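Clomex puts the flashlight back in the toy box

Lernen, April – Clomex, the small housewares firm best known for a laundry hook that outlived its own packaging, today announced Marty, a line of pocket flashlights for children's rooms and the adults who have to walk through them at night.

Marty comes in colors picked to be found on a floor. The company spent a winter asking families where their flashlights were. It received 225 replies, of which 50 said "in a drawer" and most of the others said something longer and less printable.

"People buy a flashlight for emergencies and then the flashlight becomes the emergency," said Mei-kuen Kuo, who runs the Marty line. "We wanted one you could spot next to a stuffed animal, a sock and whatever else is down there."

The line was tried out on patterned backgrounds as well as plain ones, on the theory that few homes are decorated to make small objects easy to see. Loud leaf prints were a favorite of the design team and of hardly anyone else.

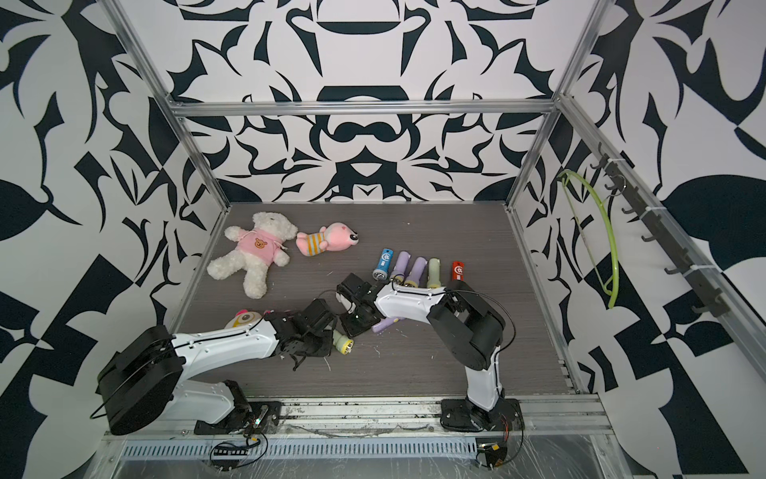 Stuffed animals came up in the replies more than batteries did. Bears in particular seem to be where flashlights end up – under them, behind them, or tucked into their clothing by an owner who felt the bear should have one. Clomex has taken the hint and will include a short wrist loop sized for a plush paw. It also fits a person.

Each Marty runs on a single battery and turns off by itself after seven minutes, a figure settled on after long talks with parents, who wanted five, and children, who wanted until morning.

A first batch of 3,583 flashlights will go to stores through Druker, the distributor that has carried Clomex goods since the hook. Stores may order single colors or a mixed tray. Druker asks that trays not be displayed with the lights on, having once done this itself over a long weekend.

Replacement loops will be sold separately for customers whose bear has declined to give the first one back.

Press samples are available from the Clomex office in Lernen, mornings only. Please say which color you would like, and have a second choice ready.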